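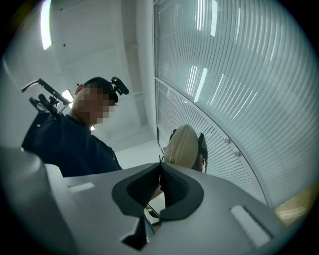

What compression set should I expect from a 70 Shore A EPDM gasket that sits at 100 C all year?

Plan on 20 to 35 percent for a peroxide-cured grade, and two or three times that for a sulfur-cured one. Get the cure system in writing before you compare data sheets.

Trillside Workshop Forum > Seals, Gaskets and Elastomers
Thread: EPDM flange gaskets going flat

mcropper_j
I have a hot water loop with flat gaskets, 3 mm thick, cut from sheet. The pump flanges started weeping in January. When I pulled the gaskets they had taken a permanent set and the edges were hard. The supplier lists the sheet as "EPDM 70, black" and nothing else. Loop runs at 100 C at the boiler end, cooler on the return. The return gaskets are fine. Is this a material problem or did I overtighten?

khong_wh
Hard edges plus set at the hot end reads as sulfur cure to me. Sulfur crosslinks rearrange under heat while the part is squeezed, so it relaxes into the squeezed shape. Peroxide gives carbon-carbon bonds and those hold up better. Ask the supplier for ASTM D395 Method B numbers, and ask for the hours and temperature. A 22 hour figure at 70 C says very little about a year at 100.

Drirari
Disagree that it has to be cure. What was the squeeze? A flat gasket on a bolted flange with no stop can easily be crushed past 40 percent, and then any EPDM will look bad. Measure the old one against a fresh piece before blaming chemistry.

mcropper_j
Old one is 2.1 mm at the bolt circle and 2.3 at the bore. I don't have a torque figure. It was done by feel with a short wrench.

Drirari
2.1 from 3.0 is a 30 percent loss of original thickness. You need the installed thickness to get the actual set. If you installed at 2.0, you recovered 0.1 out of 1.0, so set is 90 percent.

khong_wh
And if it was installed at 2.0, that is 33 percent squeeze. High side of normal, not crushed. 90 percent set at that squeeze points back at the compound.

Drirari
If. He did it by feel.

s_bainbridge
Both of you are skipping oxygen. Hard edges with a softer middle is oxidation working in from the exposed surface. Cut a strip across the width and check hardness every few millimeters. Use a micro hardness tester if you can borrow one, because a Shore A durometer wants 6 mm of material and stacking thin strips gives you scatter. Also, does the loop have an open vent?

mcropper_j
Open vent, yes. No oxygen barrier on the pipe either.

s_bainbridge
Then I would fix that whichever gasket you buy. Your pump housing will thank you too.

pcaceres
We went through this on a laundry plant. Changed from an unmarked sheet to a peroxide EPDM from Kuvason and cut the bolt load in half with a proper torque wrench. Those two changes went in together so I can't tell you which one did it. No leaks in 883 days, for what that is worth.

khong_wh
Would you share the compound data?

pcaceres
I only have the delivery note. It lists peroxide cure, 70 Shore A, and a batch number.

M_Akl
Has anyone considered just using compressed fiber sheet? The flanges are rigid. No real need for rubber there.

Drirari
Fiber needs much more bolt load to seat. If these are light cast flanges on a circulator you can crack an ear. I have done it.

M_Akl
Fair. I was picturing steel flanges.

mcropper_j
Cast iron, two bolts. Update: I heard back from the supplier. The sheet is sulfur cured and their set figure is 220 hours at 70 C, 28 percent. No figure at 100. I ordered peroxide sheet and I will shim the flanges to hold 25 percent squeeze.

Drirari
Use a hard stop, not loose shims. Shims walk. I still think your squeeze was over 33, but the stop settles it either way.

khong_wh
Write down the installed thickness this time. Four points per flange is enough.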